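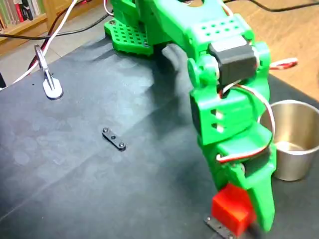

Red block in the gripper, arm reaching down over the mat.

Ticket 279 – Zutance arm kit, gripper lets go of block
Product: Zutance desktop arm, green printed parts
Supplier: Ferholm
Raised by: Tisley workshop
Status: Solved, one question open

First message

Hello Ferholm support! We're reviewing the Zutance kit for our workshop and we're having a great time with it, so please read this as a happy customer with a puzzle. The build went well and the arm moves beautifully. Our trouble is with the pick and place demo. It picks up the block, lifts it, swings left, and then somewhere on the way over the fingers open a little and the block falls. We ran it 16 times and lost the block on 5 of them. Always on the swing, never on the lift.

Tried so far:
Swapped the power supply for the spare. No change.
Slowed the whole demo to half speed. Fewer drops, but still some.
Ran the gripper on its own, opening and closing with the arm parked. Perfect every time.

Reply from Ferholm

Thanks for the clear notes. Two things to check, please.
1. With the power off, look at the servo cable that runs down the forearm to the wrist. It needs a loose loop at the elbow. If it goes tight when the arm turns, the plug can lift slightly.
2. Open the Orozco control panel and tell us the grip hold value.

Second message

Found something! We turned the base by hand with the power off and the cable did go tight near the end of the swing. We'd tied it too close to the elbow when we put it together (page 47 of the build guide shows it properly, and we'd skipped straight past that). Cut the tie, pushed the plug home, left a good loop out to the side.

Grip hold was still on the factory setting. We haven't touched it.

Ran the demo another 16 times. One drop, and that one was different: the block slid down between the fingers and the fingers stayed shut.

Reply from Ferholm

Good news on the cable. For the sliding, raise grip hold by one step and run the gripper calibration again. Don't go up more than two steps or the servo will get warm on long holds.

Third message

One step up, calibrated, 16 runs, no drops at all. We then let it carry on through the lunch break and it was still going when we came back – lovely to watch. The servo felt barely warm.

Small wish for the next version of the guide: put the cable loop in the checklist before first power-on. It's easy to miss when you're keen to see the thing move.

Still open: does the grip hold value survive an update to the Orozco panel, or should we write it down and set it again afterwards?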